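I've been meaning to write up the Stunico label printer since May, and now that I'm into my second pack of 288 labels I feel I can be fair to it!

First, the good part. The print is crisp and dark, even at the smallest size, and my eyes (not what they were) can read every word from arm's length. I do the supply labels for our clinic in Talbridge, plus spice jars and seed packets at home, and it hasn't jammed on me once. You can save 13 layouts, and I've used up all of them, mostly on the seeds.

Now the grumbles. The manual is a folded sheet in tiny gray type, and the keyboard is laid out in plain alphabetical order, so I hunt for the letter R every single time. Refills cost more than I'd like, too. My neighbor swears by her Nishad, and it does have nicer keys, but the labels curl at the corners after a month near the stove.

Would I buy it again? Yes, I would, and I'd get the spare refill with it so you aren't caught short halfway down a shelf.

Four stars out of five.

Sille Bach, 2005-07-07
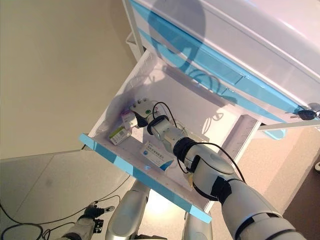
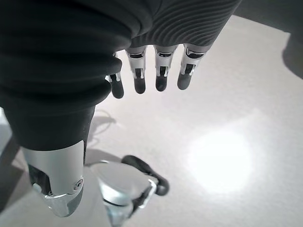

The open drawer with its medicine boxes (first picture), and over the white tabletop (second).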